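Fadness Robotics and the Aebischer Institute are happy to share the results of a project that has kept both of our teams busy, and in good spirits, for the better part of a year. It concerns a chore most people do without a thought: picking clothes up off the bed. The research gave us a new way of teaching a humanoid robot to take hold of soft things, and we've named the method Bralon.

Anyone who has ever tidied a bedroom knows that a shirt never lands the same way twice. It folds over itself, it hides one sleeve, it slides halfway off a pillow and hangs there. A person looks at it, reaches out, gets a bit of cloth between the fingers and goes on thinking about dinner. For a robot, each of those small steps has been surprisingly hard, and the hardest has been the moment when the hand first meets the fabric. Press too lightly and the fingers close on air. Press too firmly and they bring the pillow along with the shirt (we have a great deal of experience with this).

Most earlier systems, including our own, tried to settle the matter before the hand ever moved. The robot would study the pile, choose a spot, work out a path and then follow that path faithfully to the end, even when the cloth had shifted underneath it. Bralon lets the robot keep changing its mind. It begins with a rough idea of where to reach, and once it feels the first touch it starts asking a different question, which is how the layer on top is moving compared with the layer underneath. If the two move together, the hand eases back a little and tries again from a slightly different angle. If the top layer slides on its own, the fingers close. 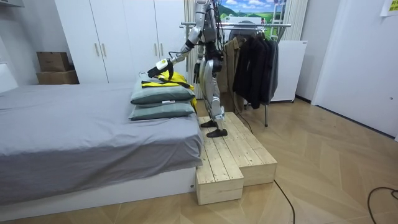
**BUKANCE, January 18, 2024** — In the bedroom trials, a silver-and-white humanoid robot worked from a pine step platform beside the bed, reaching down to clothing left on the bedding and pillows. A piece such as the bright yellow one with black trim, draped over a pair of grey-green pillows, asks a lot of the method. There are straps to tangle with, there is a soft pillow below that gives way under pressure, and part of the garment hangs over the side where its own weight pulls on it.

The team carried out 2268 grasp attempts over the course of the study, using 11 different garments. Of those attempts, 687 were set aside before the study began as the comparison group, in which the robot used our older approach of planning once and following through. The rest were made with Bralon. The two groups used the same robot, the same bedding and the same garments, and the starting arrangement of the clothes was changed before every attempt so that the robot could never simply repeat a motion that had gone well the time before.

We are delighted with what we found. With Bralon, the robot lifted the garment cleanly, leaving the bedding where it was, clearly more often than it did with the older approach. The gain was largest for thin clothing and for anything with straps, which had given us the most trouble in the past. For thick items such as sweaters the two approaches came out much closer together, and we think that is fair enough, as a sweater offers plenty to hold on to whichever way you go about it.

There was a cost, and we would like to be open about it. Bralon is slower. The robot often pauses after first contact, shifts its hand and presses again, and a person watching for the first time may wonder whether something has gone wrong. On easy garments those extra touches bring very little benefit. We are now looking at ways to let the robot skip them when the first touch already gives a clear answer, and early work on that is going well, though it is too soon to put a figure on it.

The method also has trouble with a few things that will be familiar to anyone who does laundry. Clothing that is inside out can confuse it. So can a garment trapped beneath another of the same fabric, where both layers slide in much the same way. In these cases the robot tends to lift two items at once. Nor does the present study cover folding, sorting or putting away, all of which come after the pickup and deserve careful studies of their own.

One part of the work that has pleased us especially is how little teaching the robot needed. Eight garments were used while the method was being developed, and the remaining three were kept back until the final trials, so that the robot would meet them fresh. It handled them nearly as well as the ones it had practiced on. We take this as an encouraging sign that it has learned something about how cloth behaves in general, beyond the particular clothes it was shown, but three garments is a small number and we plan to test a much wider closet before making any bigger claim.

We chose to do the work in a furnished bedroom at Bukance because laboratory tables are kind to robots in ways that homes are not. A tabletop is flat and firm and stays where it is. A bed sinks and wrinkles, and the wrinkles in a sheet can look a good deal like the edge of a shirt. Several of our early ideas did beautifully on the table and then fell apart on the mattress, and we are grateful in hindsight for every one of those bad afternoons, since they led us to the method we have now.

Fadness Robotics built the hand control software and ran the trials. The Aebischer Institute designed the learning method and carried out the analysis. Both teams would like to thank the colleagues who gave up sweaters, sleepwear and sports clothes from their own drawers, and who have been very patient about getting them back.

A full written report, including the complete record of failed attempts, is being prepared and will be released in July. Research groups who would like to try Bralon on their own robots before then are warmly invited to write to the project office at Bukance, as are members of the press who would like to arrange a visit to the trials.

**About the partners**

Fadness Robotics develops control software for robots that work in homes and care settings. The Aebischer Institute studies how machines learn through touch. The two have worked together at the Bukance site since it opened.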